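Small baskets, big cupboard — notes for the Patstead evening
Tuesday, August 11, 2026. 20 mins plus questions

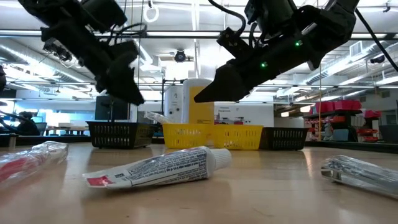 Start with the bathroom shelf. Hands up who's got more than one toothpaste on the go. Wait for the laugh, move on.

Main point — sort before you buy. Everything out on the table first. Toothbrushes, toothpaste, spares still in their wrappers. Then baskets. People do it the other way round and end up with baskets of baskets.

Colours. Two is plenty. Yellow for what's in use, black for spares. Say it twice, they always write it down wrong. Any two colours will do, mention that.

Holes in the sides = good. Air gets round, and you can see a bit of whats in there. Solid tubs go slimy at the bottom. (Vostier flat story, keep it SHORT this time.)

Wrapped brushes — leave them wrapped til needed. Spares basket, lying flat. Not balanced on the rim, they get knocked off and go behind the loo.

Toothpaste: cap on, on its side is fine. Oldest tube to the front. Check dates while your at it, takes two mins.

Tumell hall cupboard next. 342 items when we emptied it, over 158 of them little hotel soaps. Pause. Soaps went to the Farooqui House shelter, ask before you drop off.

Skip the labels bit if running late.

Questions. Then handouts by the door, next session October, bring a drawer's worth in a carrier bag.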